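Investor day at Plarora, December 23, 2023

Marit Haugen and I went to the Plarora open day as small shareholders. Our club holds 555 shares and wanted to hear about the dividend before deciding whether to add more.

There were 139 people in the hall. The finance director spoke first and said the payout would be held for the year. Debt taken on for the Wieczorek purchase comes first, and a rise will be looked at in February. 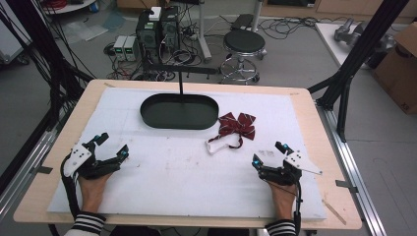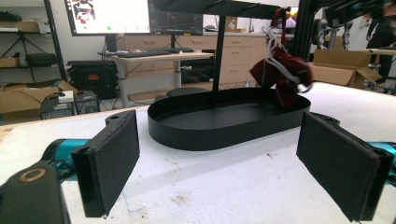 Questions ran over. One man asked why Ginari pays more on lower profits and got a short answer about cash cover. Marit asked about the lease at Wundine, which has 2 years left. They expect to renew on similar terms.

Lunch was sandwiches. Parking is poor, so take the train if you go next time. We are keeping our shares and will not buy more until the February figures are out.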